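2025-05-14
Rover notebook, outdoor nav, student group B

Out on the plaza by half nine with the Valtadetti course rover. Plan was: calibration check, straight line runs, then shadow edge test if time. Did the first two and a bit of the third.

Battery 79 percent at start. Should have been full, charger in the lab was switched off at the wall again. Somebody please tape that switch.

Calibration: reloaded the March intrinsics. Joints in the near slabs still bow a lot in the raw view, as expected with this lens. After undistort the middle is fine, the bottom corners are not. Tried cropping the corners off, lost too much ground close to the wheels. Left it uncropped for today. Need a new set of checkerboard shots with the board held right down low in both corners, the March ones are nearly all centre.

Segmentation run next. Ground / not ground only, Clongate net, the small one. Threshold at 60 to begin with.

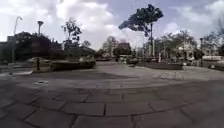 Raw view, before undistort. Shadow on the left, planters at the back.

Main trouble is the shadow. Net calls the dark area not ground along the near edge of it, then changes its mind further in. Rover slows, creeps, stops, carries on. Raised exposure by hand and the shadow came good but the sky and the bright paving went to nothing, and then the planter tops started flickering in the mask. Put it back on auto.

Second thing, the small white bit lying on the paving, paper or rubbish probably. Net marks it as obstacle. Fine by me – but the planner then leaves it a berth as if it were a bollard. Inflation radius is the same for everything. Somebody asked whether we should just pick it up. Left it for the runs, good test case.

Planters OK. Long dark edges, picked up every time. Low wall or step on the left is worse, the top is pale and nearly the same as the paving. Missed in one log out of the lot, which is one too many if it is a drop. Treat as no-go in the map by hand until depth is sorted.

Straight line runs: 3 runs, 120 slabs counted off by the wheel odometry script against the joint detector. Joint detector good on the near slabs, useless further back where the seams go faint. Drifts right on all of them. Same as indoors so I think its the left wheel and not the paving. Swap the wheels over and repeat before anyone touches the gains.

Shadow edge test: only got one pass. Clouds kept moving and the light went up and down the whole time, so the pass isn't comparable with anything. Will log light level next time, the Tsolakis board has a spare input and the sensor is in the blue drawer.

Packed up before lunch. Battery low warning came on during the last run, ignore the tail end of that log.

To do
– checkerboard set, low corners
– separate inflation for small flat things, ask the planner pair what is easy
– light sensor onto Tsolakis board
– swap wheels, repeat straight runs in the corridor
– label shadow frames from today, at least enough to retrain the last layers
– move logs off the rover to the Drandimitz folder, disk is nearly full
– charger switch!!

Course demo is on the same plaza so the shadow thing comes first, before the wheel. If retraining doesnt fix it, plan B is to ignore the mask wherever the depth says flat, but that needs the depth working at all and at the moment it drops out every few minutes. Cable suspected. Wiggled it, came back, went again.

Logs named by run, not by time, the rover clock was wrong until I reset it after run 2.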